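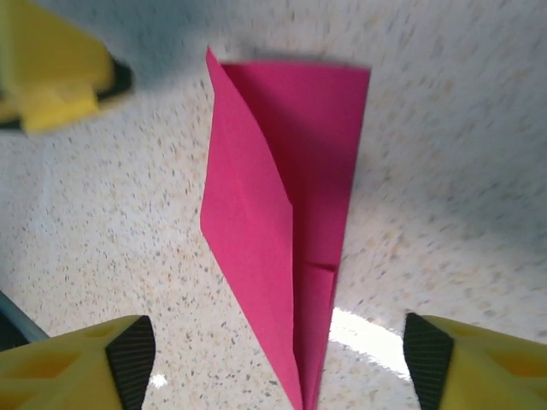

**Wellmont Groundwater Monitoring Group**
Minutes of the spring technical meeting, April 18, 2020
Held by conference call. Chair and minutes: Margareta Dinu.
Represented: Wellmont Water District, the county well permit office, Condach Drilling, the east-side growers, the Idside records desk.
Apologies: the state liaison.

## 1. Previous minutes

Accepted with one correction. Under item 5, "static level" should read "pumping level" for the Oshima Road well. The reading itself was entered correctly in Idside and needs no change.

The open action on the gate key for the north transect is closed. The lock has been replaced with a combination type. The combination is held by the district office and is not to be written in the field books.

## 2. Water level readings, first quarter

All wells on the schedule were read in January and February. The March round was partly completed. The north transect was not visited because the access track was under water. Those entries stay blank in Idside and are coded "no access". M. Dinu reminded field staff that a blank reading must not be filled by carrying the previous one forward. This was done twice last year at the Oshima Road well, and both values had to be withdrawn after they had already gone into the annual plot.

The deep well at Condach yard, total depth 635 feet, showed the usual winter recovery. The shallow well beside it recovered less. The growers' representative asked whether the shallow well could be silting up. Condach Drilling thought this possible, as the screen has not been cleaned since installation. A sounding of total depth will settle it. The design depth is 298 feet, and if the sounding comes out noticeably short of that, the well will be bailed before the summer round.

The permit office asked that depths in the quarterly table be given from the measuring point, with the height of the measuring point above ground in its own column. At present some rows are from the top of casing and some from ground surface, and the table does not say which. Agreed. The records desk will correct the template first and the back data afterward.

## 3. Pressure transducers

Two instruments were returned from calibration. One was within tolerance. The other had drifted and has been re-zeroed - the supplier attached a correction table covering the period since the last check. There was discussion of whether to apply the correction as a straight line over the whole period or as a step at the date of the battery change. The hand readings favor the step. The district will plot both against the hand readings and send the plots out before anything in the database is altered.

Desiccant packs on the vented cables were found saturated at three sites. They are to be changed at every visit from now on, whatever color the indicator shows. The cost is small. The used packs can be dried in a low oven, but the growers' representative reported that his had split when dried a second time, and the meeting preferred new ones.

Cable hangers: the plastic type has gone brittle in the wells with open vents. Stainless hangers to be ordered for all wells in the program. Condach Drilling asked that the new hangers be fitted so that the suspension length does not change. If the length must change, the old and new lengths both go in the field book, with the time of the change. 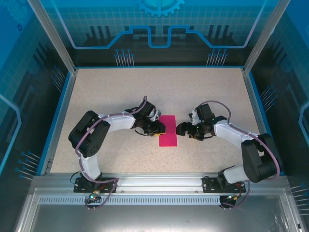
Download intervals were left as they are. The proposal to move to hourly logging at the Oshima Road well was deferred. The present interval catches the irrigation cycle well enough, and the memory in the older loggers would fill between visits.

## 4. Oshima Road pumping test

The test is planned for May, before irrigation demand rises. Condach Drilling presented the outline.

- Step test first, followed by full recovery, then the constant-rate test.
- Constant rate 400 gallons per minute, subject to the result of the step test.
- Discharge to the roadside ditch, carried past the culvert by lay-flat hose so that water does not return to the ground near the observation wells.
- Hand readings at the pumped well throughout, in addition to the transducer.
- Barometer to be started the week before and left running through recovery.

The permit office has no objection to the discharge point but needs the temporary discharge form signed by the landowner. The form was sent once to the wrong parcel owner. The correct parcel is on the south side of the road.

The growers asked for notice of the test, as two members pump from the same zone and would have to stop during the background period. M. Dinu confirmed that written notice will be given. If either member cannot stop pumping, the pumping times are to be logged so that the effect can be picked out of the record later. A steady rate is less of a problem than one which goes on and off.

There was a longer discussion on the length of the constant-rate stage. The district wanted it long enough to see any boundary effect from the clay ridge to the west. Condach Drilling noted that the generator needs refueling each night and that an interruption would spoil the late data. A second fuel tank with a changeover valve was suggested and will be priced. The length of the stage was not decided. It will be fixed once the step test result is in, by email among those represented.

## 5. Water quality sampling

Nitrate results from the February samples have been received for all sites but one, where the bottle arrived broken. The site will be sampled again with the next round. No special trip.

The laboratory has changed its reporting limit for manganese. Idside stores the limit with each result, so old and new values can sit in the same series, but the trend chart currently draws "less than" results as though they were measured. The records desk is to change the chart so that these appear as open symbols. Until that is done, the manganese chart should not be sent out.

Purge volumes: the field sheet still assumes a 4-inch casing for every well. This is wrong for the deep well at Condach yard, which has been under-purged as a result. The samples taken there since the sheet was introduced will be flagged but kept. The revised sheet will ask for casing diameter on the first line. 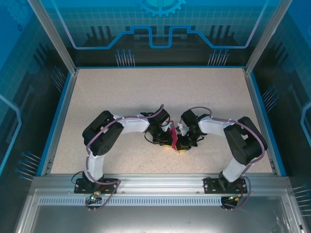
*Two arms over the speckled board, small red object held between the grippers.*

## 6. Well records and abandonments

The permit office is matching old drillers' logs to surveyed locations. Many logs give only the quarter section. Where a log cannot be tied to a single well, it will be kept in Idside as "unlocated" and left off the map. The growers' representative offered to ask the older families on the east side, several of whom have paper logs at home. Scans are preferred. A phone photo is acceptable if the whole sheet is legible, including the back where the pump setting was often noted.

One abandoned well near the Wellmont substation has no sealing record. Condach Drilling will inspect it from the surface and report whether the casing is open. Sealing costs were not discussed.

## 7. Actions

| Action | Who | When |
|---|---|---|
| Sound total depth of shallow well, Condach yard | Condach Drilling | Before summer round |
| Revise quarterly table template | Records desk | Next quarter |
| Plot drift corrections against hand readings | District | Before database change |
| Order stainless hangers and desiccant | District | May |
| Landowner signature, discharge form | Permit office | Before step test |
| Price second fuel tank and valve | Condach Drilling | Before step test |
| Written notice to growers | M. Dinu | Before background period |
| Manganese chart, open symbols | Records desk | Open |
| New purge sheet | District | Next sampling round |

## 8. Other business

The district asked that field books be scanned at the end of each round and not at the end of the year. Agreed. Pencil entries scan poorly, and waterproof pens will be issued with the new books.

Next meeting to be called once the constant-rate data have been reduced. Corrections to these minutes to M. Dinu in writing.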